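The Empty Counter Is a Sales Pitch

I have now read the clear-counter sermon in so many places that I could deliver it myself. Put everything away. Leave one nice thing out, preferably a bowl of lemons. Feel your shoulders drop. In May a friend forwarded me a course called Etgate, 20 days of daily emails on "releasing" your kitchen surfaces, and I did the whole thing because I like to know what I'm complaining about.

Day one asked me to take everything off the counter and put back only what I'd used in the last hour. I did this at nine in the morning, so I put back the coffee maker. At six that evening I was digging in a low cabinet for the cutting board, on my knees, with an onion in one hand. I suppose an onion is not in the spirit of the exercise.

My trouble with the whole idea is that somebody has to pay for the empty surface, and it's the person who cooks. Every time you move a toaster into a cabinet you are signing up to take it out again. We make toast twice a day in this house. By the middle of the second week I had bruised a hip on an open cabinet door and stopped making toast, and I like toast.

Then there is the shopping. For a movement about having less, it sends you to the store a lot. Etgate's day eight recommended a pull-out shelf system by Skedis that would have cost me 600 dollars before anybody picked up a drill. Day eleven was matching canisters from Jultholm. I already own containers. They came with food in them.

Demetrius Pruitt, who fits kitchens over by the Park and has fitted two of mine, told me the request he hears most is for an "appliance garage," a cupboard with a rolling door where the toaster lives behind a curtain like a parrot at bedtime. He quoted one last year at 2880 dollars. The customer went ahead. I asked him if she used it and he said she keeps the door up.

I'll grant the other side a few points. Crumbs do collect behind things. A board left lying flat needs lifting to wipe under, and I don't do it as often as I'd claim to a guest. A counter with no room at all to chop is no use, and I have cooked in kitchens like that. I'd also admit that a towel folded on top of a toaster oven is a bad habit if anyone plans to switch the oven on. Take the towel off first. I don't need a philosophy for that.

But look at a counter that has things on it and ask which of them ought to go. The toaster, with the flat wooden thing stuck in the slot? The French press? The big board with the groove around it that catches the juice?
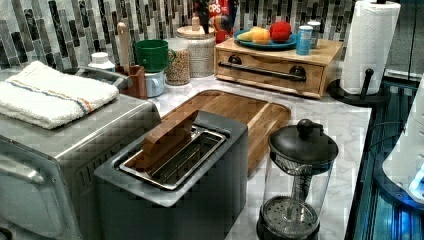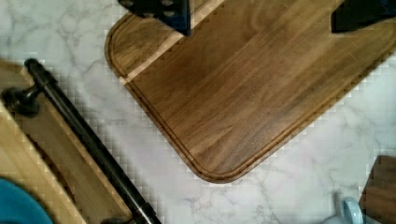 I can't find the candidate. Anything you reach for daily has earned its square foot, and a heavy board is the last thing I want to haul out of a cabinet when dinner is already late. People who write about kitchens seem to think of the counter as a view. I think of it as a workbench, and I've never heard anyone tell a carpenter to hide the vise.

What I did after the course was much less than it wanted. I gave away a waffle iron and a second blender. I moved the spices nearer the stove, which meant more on the counter, and I wipe under the board on Sundays, most Sundays. The course sent a survey asking me to rate how light I felt. I wrote back that I'd like to see a photo of the author's kitchen at a quarter past six, with supper on, and so far they haven't sent one.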